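4.2 Comparison of the two jaw linkages

Both linkages were tested with the same hand-held body, so only the jaws and their pivots were changed between the trials. The Voltex linkage closes in parallel until the last part of its travel, and the Pradamix linkage closes along a small arc. We collected 297 cloth trials in total, of which 111 were made on a soft surface, because there the fingers can sink in before they meet the fabric. A trial was counted as failed when the cloth left the jaws before the operator gave the release signal. 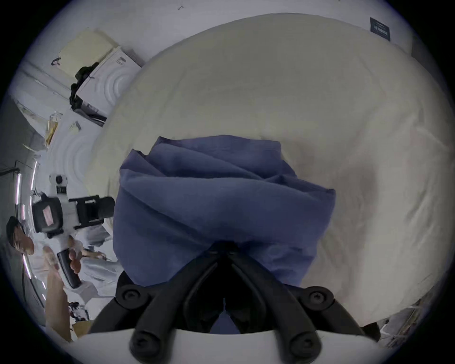 Figure 9. View from the gripper camera with a blue cloth pinched between the jaws, over a duvet. A second hand-held gripper is visible at left.

On the soft surface the Pradamix linkage took up more layers of cloth in one grasp – sometimes also a part of the bedding, which we noted separately. The Voltex linkage was more selective, but it needed a second attempt more often. The wide lens of the Zutau camera keeps both finger tips in view as in Figure 9, although straight edges near the border become strongly curved.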